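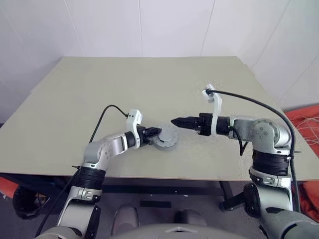

Bread dough does not rise in a cold kitchen

Pacheco
My kitchen is very cold in winter. I mix 600 g flour with 300 g water and dry yeast, but after two hours the dough is the same size. Is my yeast dead?

Wonirach
Probably it is only slow. Leave it overnight, covered, and look again in the morning. I had the same trouble until March. Also, your dough is quite dry, so I would add a little more water.

Uvcombe
Buy new yeast.

Cerkilau
Put the bowl in the oven with only the lamp on. For me it needs about 6 hours.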